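## Tape drawer, May

The tape drawer is rated for 30 kg, so weight was never the problem. Finding anything in it was. I've moved to sorting by width first and color second, with duct tape kept separately. Electrical tape gets the front, because I use it most. 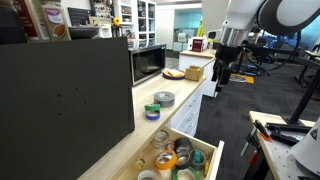 Bram De Bruijn stores his rolls on a dowel, which works if you own one width. I own several. The Peeters masking tape also leaves residue after 8 months in a warm room, so each roll now gets its purchase month written inside the core. 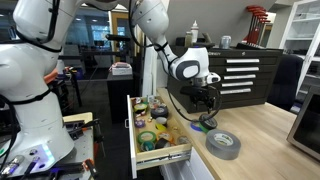 *Duct tape on the worktop, colored rolls in the open drawer.*

Next is a divider cut from the Furndale offcuts. Anything with a dried-out edge goes in the trash before then.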